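Notes from the open day at the Bindlow rail depot, 19/10/2021

The Bindlow depot opens its gates to the public once a year, and I went this time mainly to see what is being done about the trains on the Pimimmont line. I have used that line to get to work for 11 years. Anyone else who does will know about the door faults and the heating.

Entry was free. A shuttle bus ran from Bindlow station and took nine minutes, most of it waiting at the level crossing on the depot road. At the gate we were given a paper wristband, a hard hat and a map of the walking route, which was marked on the ground in green paint. 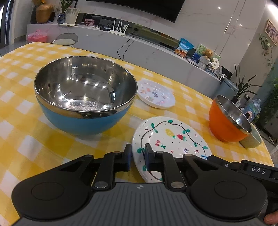

*Author's name: Leyland Orcutt*

The first stop was the inspection shed. It has four tracks, and two of them have pits deep enough to stand in. Unit 601 was over the nearest pit. It had come in for a wheel check, and we were allowed down the steps in groups to look at the underside. The flat spots on the wheels were marked in chalk. Our guide said these come from hard braking on wet leaves and are the cause of the thumping noise passengers complain about every fall. Unit 601 was due to go on the wheel lathe that evening and back into service the next morning.

The lathe itself is in a separate building. It is set into the floor, so the wheels can be cut without taking them off the train. It wasn't running during our visit. A short video played on a screen next to it, but the sound was off and the subtitles were hard to read from the back.

After that came the door workshop, which was the part I had come for. The old door motors are being replaced across the whole fleet with a unit called the Geum. There was a bench with an old motor and a new one side by side, and a full door set mounted on a stand so you could press the button and watch it cycle. The new one closes more slowly and is a lot quieter. So far 9 trains have been converted. The plan is to finish by March, and I asked whether that date was firm. The answer was that it depends on parts.

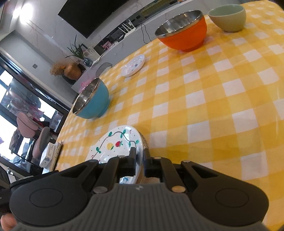 I also asked about the heating and got less of an answer. It is controlled by car, and the driver can't adjust it. If a car is too hot or too cold, passengers are supposed to report the car number through the app. The number is above the end doors, inside, and I had never noticed it.

The announcement system was on show in the training room. It is called Musico and it is already live at Pimimmont station. The new voice is clearer than the old one, and staff can now type in a message about a delay and have it read out on the platform within a minute. On the trains it will come later, and no date was given.

A display board by the exit said that 3,506 people came through the gates at the last open day before this one. It felt less busy this year. The line for the driving simulator was long all the same, and I gave up on it.

Some practical points for anyone going next time. Wear flat shoes with closed toes, as sandals are turned away at the gate. Strollers can't go into the inspection shed. The only restrooms are by the canteen, at the far end of the route. The canteen takes cards only, and it had run out of sandwiches by early afternoon. The last shuttle back was full, so I walked to the station along the depot road, where there is a sidewalk on one side only.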